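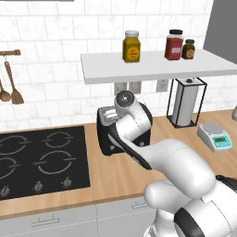
Erthorpe Residents' Association - Minutes
18 Dec 2021, posted by the secretary
Last updated: 18 Dec 2021

Minutes of the July meeting were approved with one correction: the word "agreed" under parking now reads "discussed".

1. Bus service
Drutport says the evening route will be back "in the new year". Members pointed out that the same was said in July. The company also claims 400 riders a week, which several people who ride it found hard to believe. Secretary to ask how riders are counted.

2. Hall roof
Uçar quoted $3000 for the flat section, with a 5 year guarantee. The quote does not say what the guarantee covers, and the line marked "sundries" has no figure next to it. Moved to accept. Motion failed, 7 against. A second quote will be sought from Prernel, though they did not return our calls last time.

3. Hall kitchen
The chair asked whether a new sign about wiping down the counter would do any good, given that the old sign did not. Left as is.

4. Street lights
The town reports all lights on the hill as fixed. Two members walked there on the way to the meeting and needed a flashlight. Secretary to write again - by letter this time.

5. Other business
None that could be settled tonight. Next meeting to be posted on the hall door.

Contact the secretary | © Erthorpe Residents' Association | Back to top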